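Workshop notebook, December, 4:10 pm

Pettigrew footbridge, bearing mock-up

Second go at the sliding bearing for the Pettigrew span. The architect wants a 3 mm shadow gap where the deck meets the old station wall. The wall, built by people with other interests, wanders by 43 mm along its length. Romana Beneš has suggested we move the wall.

Loaded the half-scale deck panel to 108 kg and left it over lunch. Edges stayed put. Edit Boros wants it repeated with the Firkon pads, as the Kosia ones squeak — tolerable in a workshop, less so over a ticket hall.

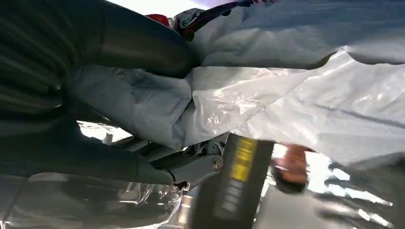
Still to do

Ask Firkon for pads in the narrow size, again.
Resurvey the wall at parapet level, both ends.
Redraw the drip edge. Mine drains neatly into the stair.
Price the cover plate — last quote was over 3000, unpainted.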